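The summer I was nine, my brother and I lost a toy every week. In our flat in Amport the toys lived everywhere, and my mother decided that each should have one home. 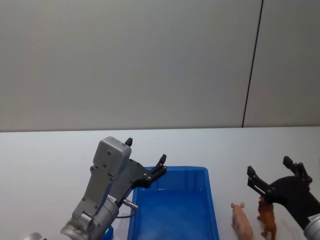 She gave us three boxes – no more. What did not fit went to the cousins in July.

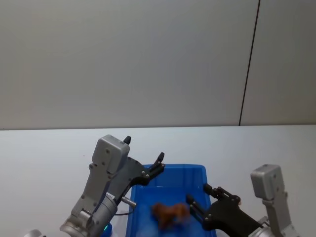
A blue bin on a white tabletop.

Bezawit Wubshet, who repairs old toys in Vurisach, keeps 16 drawers of them.
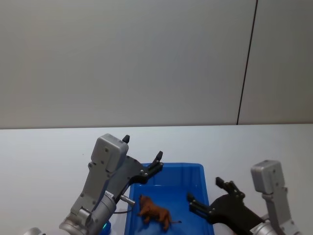 "Children remember the place more than the toy," she told me. I still know where my boxes stood.
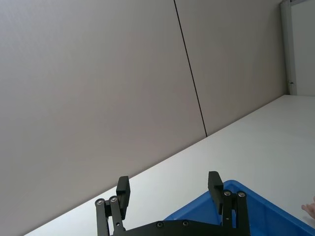

Pale wall, white tabletop.

My own daughter has two boxes, and both are full.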